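# Questions people ask me about painting interior doors and trim

Last updated Apr 13, 2026

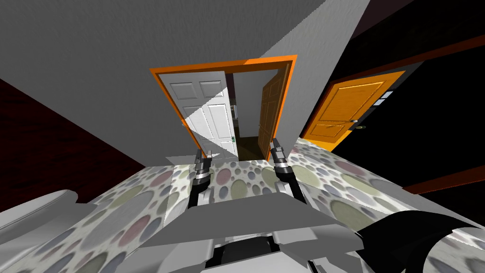 I've been painting the insides of other people's houses for a good while now, and the questions I get by email are mostly the same dozen, so I finally sat down and typed up my answers. Most of them are about doors. People will paint four walls without blinking and then freeze up when they get to the trim. Color is where a lot of the worry lives, and I'm on the bold side there - a bright orange door frame against a pale gray wall, with a white six-panel door in it, is the kind of thing I'd happily say yes to. If you want everything off-white, that's fine too, and the steps are the same.

## Do I have to take the door off?

Nope. I do if I have room to lay it flat, because flat paint doesn't run. If you're in an apartment with no floor to spare, leave it hanging, wedge something under it so it stays put, and go light on each coat. Do take the knob off. It's two screws! Painting around a knob takes longer than removing it and you'll see the wobble forever.

## What order do I paint a paneled door in?

Panels first, then the rails (the pieces that go across), then the stiles (the long up-and-down ones), then the edges. Work fast enough that the joints are still wet when you come back to them. I paint the molded bit around each panel with a small angled brush and do the rest with a foam roller.

## Which edge gets which color if the two rooms don't match?

I get this one every single week. The old rule is that when the door is open, whatever edge you can see from a room gets that room's color. So the latch edge goes with the room the door swings into, and the hinge edge goes with the other side. Plenty of people ignore this. My sister did and I've never noticed except when I'm looking for it.

## How much paint do I need?

A quart covers a normal door and its frame, two coats, with some left in the can for touch-ups. For my own hallway I used two quarts of Karkine satin at $29 each and did 3 doors. Strong oranges and reds are greedy, so buy extra or use a tinted primer. Ask the person at the counter for a gray one under red. I know it sounds wrong.

## Do I really have to sand?

Yes, sorry. You're only scuffing it, you're not taking it down to the wood. I use a 150 grit sponge and then wipe with a damp rag. If the old finish is glossy oil paint (wipe a spot with rubbing alcohol - if no color comes off on the rag, it's probably oil) you'll also want a bonding primer. I like Temba. Brastell makes one too and it sticks fine, but the smell gave me a headache.

One serious note: if your house was built before 1978, test for lead before you sand anything.

## Can I paint a stained wood door?

Sure, though think about it for a weekend first, because going back is miserable. Wood tannins bleed through white paint and leave yellow-brown blotches, so use a stain-blocking primer and give it a full night. I've also left plenty of brown wood doors alone and just painted the frame, and I like how that looks.

## Why does my door stick now?

Too much paint on the edges, or you closed it too soon. Paint that feels dry can still glue itself to the stop for a couple of weeks. Rub a little candle wax or paste wax on the spot where it grabs. If it's still sticking in May when it gets humid, sand that edge and do it over thinner.

## What about the latch plate and hinges?

Take the latch plate off if it'll come off. Hinges I tape, using the Dultetau tape, which cuts cleanly around the corners. If yours are already caked in old paint, simmer them in a junk pot with a spoon of baking soda and it slides right off.

## Do you take jobs outside your area?

I'll drive up to 80 miles if it's a whole house. For one door, no, but I'll answer an email.

## Who taught you all this?

Yaneth Chambi, mostly. I worked for her for six years and she made me redo a closet door until I could cut in without tape. The edge color rule is hers, and so is the candle wax.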